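ok plaza thread. doing this on my lunch so bear with the typing

1/ Back at Gukemby plaza to look at the layout for the swap day. Last time we did this was July and everyone crammed into the strip by the trees and then complained about the strip by the trees

2/ What I need: room for 37 tables, a lane down the middle for strollers, and a spot for bikes that isn't the lane. Not a big ask. Became a big ask

3/ Walked it with Dennis Kaijage, who has the measuring wheel and also opinions. He wants the tables in a ring. I want rows. We've been on this for two weeks

4/ Anyway. Big sky, big concrete
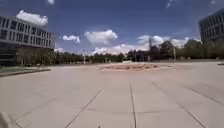 THE MIDDLE

5/ So there's the round thing. Planter? Old fountain? I've been coming here for years and could not tell you. Low rim, reddish brown inside. Dennis says basin, the permit form says "central feature", great, thanks

6/ Whatever it is, that's his whole argument for the ring. Tables all the way round it, sellers on the inside facing out

7/ My problem with the ring: where do the sellers leave their boxes. On the rim? Then somebody sits on the rim. Then somebody's lamp is in the mulch. I've run enough of these

8/ Also the joints. Look how the dark lines run up the slabs toward the middle. That's free layout!! Put your table legs on the line, done, no chalk, no tape. You can't do that with a circle

9/ (last year we spent 48 dollars on tape. forty eight. for tape that came up by ten am)

10/ Shade: there's the row of trees along the building on the left and that's it. Middle of the slabs gets full sun. Bring a hat, bring an umbrella, if you're selling candles please god think about it

11/ Someone asked about putting blankets on the grass strip. It's narrow and it's got the curb running along it. Kids stuff on blankets maybe. No tables on grass, they wobble, we had the record crates go over in July and I'm still hearing about it

12/ Wirnel is lending the folding tables again. They're heavy. They pinch. If you have work gloves bring them

BIKES

13/ ok this is the part I get the most messages about so reading it once will save us both some time

14/ Yes you can come by bike. Pls come by bike. Parking for cars is the Admasu garage and it fills up early

15/ Bike spot is on the left by the lawn, near the edge of the paving. There's faded white paint on the ground there, I think it's an old bike parking outline, hard to say with how worn it is. Use it like it is one

16/ Yellow one was there, looks like one of the share bikes, front basket and all. If you're riding one of those you can get a surprising amount of stuff home in the basket. I've done a toaster. I've done a toaster and a fern

17/ Do NOT lean bikes on the tables. Do not lean bikes on the round thing. Do not lean them on Dennis

18/ If the bike area fills, next row goes further along the curb, same side. Keep the lane clear, strollers and the lady with the cello case need to get thru

19/ Re the dark patches on the concrete, two people wrote in to ask if it's oil. No idea. There's one just right of center out in the middle distance. If you're laying out fabric or books put a sheet down first, that's good advice anyway

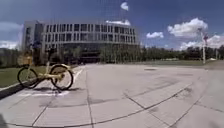
WHO BRINGS WHAT

20/ Flornar is doing coffee again. Bring your own cup, they're bringing 500 paper ones and I would love to not see them all in the bins

21/ Sellers: your table, your cloth, your change. Small bills!! Nobody can break a twenty at 8 in the morning

22/ Buyers: bags. That's it. Bags

23/ Printed 800 flyers, still have most of a box under my desk, message me if you can take a stack to your building or your laundromat or wherever

24/ Weights for anything that flaps. It's all open out there. Water jugs work, bricks work, your brother in law works for an hour or so

25/ Layout decision: rows. Dennis gets a half ring at the round thing for the plant people only, thats the compromise, he's fine with it, he's sulking but he's fine

26/ Map goes up tonight if the scanner behaves. Table numbers after that. Don't ask me to swap your number untill you've seen the map

27/ also whoever has the extension cord from last time, the long orange one, I need it back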